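Two arm setup, head camera blurs whenever the base turns. Camera or controller?
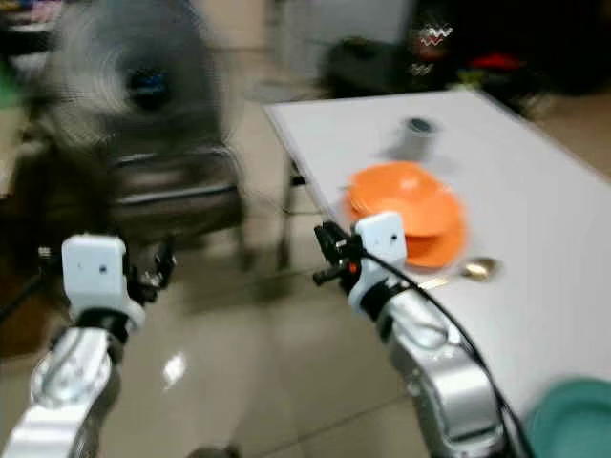

Asked in: Arms and grippers
Posted Sunday, June 27, 2021

Trying to pick between two controllers for a two arm mobile setup and getting nowhere, so asking here.

Task is table clearing. Bowls, plate, cup, spoon. Parallel grippers both sides, same finger length. Controller A is the Groria box, controller B is the Ulby one. Same arms, same grippers, same head camera, I only swap the box and the cable.

With the Groria the arms are quick to settle but every time the base turns toward the table the head camera smears. Whole image, arms included. Detection loses the spoon completely, sometimes the cup. Bowls are ok because they're big and bright I guess.

With the Ulby the base turns slower and the picture is better but the right arm hunts. Little shake at the fingers, enough to miss a spoon handle. Bowls fine again.

Did 100 tries on each. Wrote down misses by object, spoon is nearly all of them on both.

Things I already did:
wiped the lens (yes really)
new USB cable
re-ran hand-eye calibration, no change
turned off auto white balance

Is this a camera problem I should fix first, or is one of these controllers just wrong for the job? Can't afford a third. Also is it worth putting rubber pads on the fingers for the spoon or will that just hide the problem.

Answer 1
Accepted

Camera first. You can't compare controllers with a camera that changes the result depending how fast the base turns. Right now you're testing exposure time and calling it a controller test.

Set exposure by hand. Auto exposure indoors will sit as long as it likes, and a shiny floor or a bright reflection in view makes it wander too. Go short, raise gain, live with the noise. Noise hurts detection a lot less than smear does. If it gets too dark add a lamp over the table.

Then stop the base, wait, THEN grab the frame you use for the grasp. Don't grasp off anything taken during a turn. We wait 3 frames after the base reports zero speed and throw them away. Cheap fix, costs you almost nothing per pick.

Once thats done run your 100 again on each box, same object positions, tape marks on the table. Alternate boxes every batch so you don't do all of one in the morning light and all the other after lunch.

On the hunting: check payload settings before you blame the Ulby. It keeps its own payload table per arm and if you swapped boxes without copying the gripper mass over, it'll be fighting a weight that isn't there. Left arm ok and right arm not sounds like one side got set and the other didn't. Also look at how the cable runs down the outside of the arm. If it's pulling tight at some wrist angles you get a shake that looks just like bad tuning.

Pads: leave them off until the comparison is finished. After that sure, spoons are slippery and thin, everybody ends up with pads.

Comment from asker: payload was it for the shake. Right side was still at default. Felt dumb. Doing the exposure part tonight.

Comment from asker again: manual exposure plus waiting helps a LOT. Spoon is found nearly every time now on both boxes. Actual picking up is still bad but thats fingers.

Answer 2

Had the Groria on a single arm at Tamemcombe, firmware 2105. Fast, yes. Base ramp is set way too steep out of the box, there's an acceleration limit in the drive menu, second page. Turn it down in May is when I did mine and never touched it since. Smear gets better just from that, without messing with the camera.

Didn't try the Ulby so can't say. I'd keep the Groria, the menus are ugly but the logs are good. Error 407 means the gripper line dropped out, it's usualy the connector and not the gripper. Wiggle it.

For spoons come down at the handle from above with the fingers across it, close slow, then lift. Don't go for the bowl end. If the handle sits flat on the table you want thin fingertips more than you want pads.

Answer 3

Just get a wrist camera. Problem solved. I have the Krajčí one, it's fine

Comment on this answer: wrist camera blurs too if the arm is moving. Same advice applies, stop then look.

Comment on this answer: also they said no money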